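Fovell H2 Household Humanoid - Equipment Page and Buying Notes

Updated 18 Jul 2026

I get more questions about the H2 than anything else we stock, and most of them are money questions, so I've put my answers in one place. I sell these, I set them up and I pick up the phone when a finger stops closing, so take this as the view from the middle of it all!

The short version: the H2 is a two-armed, two-legged machine with multi-fingered hands, meant for tidying and handling work at home height. Shoes, trays, small light stuff near the floor. If your plan is to move full cartons all day, please look at the Zikach lift cart instead. It costs a lot less and you'll be happier.

Most buyers start with one job and build out from there, and the job I suggest is slippers on a low rack. It sounds silly until you watch a hand try to get hold of something soft that slides away (I have watched this a lot). The reach is low, and the grip has to be firm enough to hold and gentle enough not to crush. If your site can give the robot a job like that, you'll learn more in a week than you will from any spec sheet.
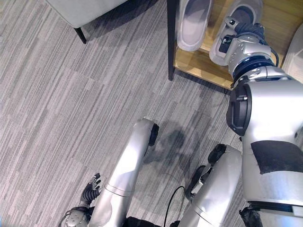 Photo: Fovell demo room

What's in the base package: the robot, a charging dock, 2 batteries, the standard hand set and the Cenitz task software for the first year. After that the software is a yearly renewal, and please put it in the budget now. I've had customers get a purchase approved and then go back, very embarrassed, to ask for the renewal a year later.

What's not in it: spare fingertips, fabric sleeves, the wall mount for the dock, and site setup. Fingertips are the one I'd order on day one. They wear, and waiting for a pad to ship while the whole machine sits there is no fun for anybody.

Now, space. People measure the doorway and forget the floor. You want a clear patch in front of whatever the robot works at, wide enough for it to bend its knees and swing an arm without meeting the furniture. Low-pile carpet is fine, and so is hard floor. Thick rugs I'd roll up and put away. And go look at your chairs - a leg that sticks out at an angle is easy to miss when you're drawing up a floor plan, and you'll be moving that chair twice a day until you give up and buy a different one.
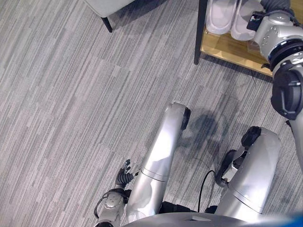 The same goes for shelves. Open fronts are best, with room above the board for the back of the hand as well as the fingers. I like plain boards on a metal stand, nothing fancy. Noguchi makes a bracket kit that stops a light stand from creeping when it gets bumped, and we keep it in stock (part 338, fits most of the racks we sell).

A few budget lines that get missed:

Site setup and first task, usually 3 visits
Sleeves, one spare per arm
Fingertip pads, pack 256
Staff hours for somebody to stand by during the first weeks

That last one is the big one. Plan on a person being close by while a new task is being tried, and plan on it being somebody who can stop what they're doing. I'd set aside around 3 weeks of part-time cover for a first task and much less for the second.

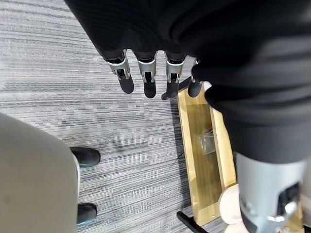

Hand with sleeve on, over a small wooden tray.

Sleeves come in black only for now. I'm asked about other colors constantly and I keep passing it on! They go over the arm and leave the fingers free, and you can swap one without tools.

Lease or buy? If you have one job in mind and you're not sure about it, lease. If you already know you want 2 machines, buy the first and lease the second, then convert the lease when you're ready. We credit part of what you've paid. Prices are by quote, as shipping and setup vary so much from site to site, but I can usually give you a ballpark over the phone before you fill in anything.

Orders placed now are set for November delivery. Demo units can go out sooner, with the same warranty and a few scuffs. To get a quote, send me a floor sketch (pencil is fine), a photo of the shelf or rack you have in mind and a line or two on what you'd like picked up.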